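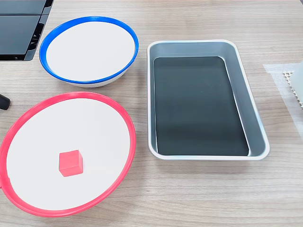
# Clearing the table, one cube at a time

Putting dishes away is three problems sold as one. The machine must find the object, hold it without dropping or crushing it, and release it in the correct place. Domestic robotics has workable answers to the first. The other two remain expensive.

At Storklow, the test program run by Teodoro Nieto and Begoña Garrido logged 1362 transfer attempts between August and the end of summer. An attempt is capped at 40 seconds. A person needs two.

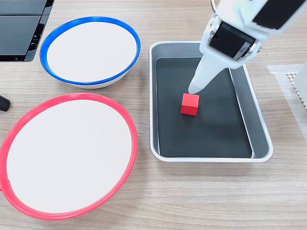

Household sorting is mostly a matter of tolerances. A kitchen drawer allows a few millimetres of error and a dishwasher rack rather less, and neither stays where it was yesterday. Bench work removes most of that variation: one small red cube, a metal tray with sloped sides, and rimmed bowls whose colours a vision system can separate easily. The sloped wall still matters, as a fingertip that comes in too low will meet metal before it meets the cube. Nieto's group now plans each descent from above and accepts the slower cycle.

Results fall off quickly outside those conditions. With the lighting fixed, the Storklow controller completed 80 per cent of its transfers. With a lamp moved between trials it did noticeably worse – a poor sign for any kitchen with a window.

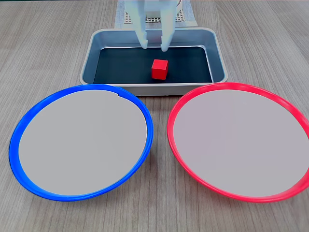 Florin Tudose thinks the benchmark is the wrong one. Shop floors, he argues, will pay for a slow arm that works all night, while a household will not wait 40 seconds for a spoon. He would put the money into parts sorting at plants such as Plistmont and leave the kitchen for another decade.

Garrido disagrees on the timing only. Her next series, 260 trials with mixed cutlery, starts once the new wrist is calibrated.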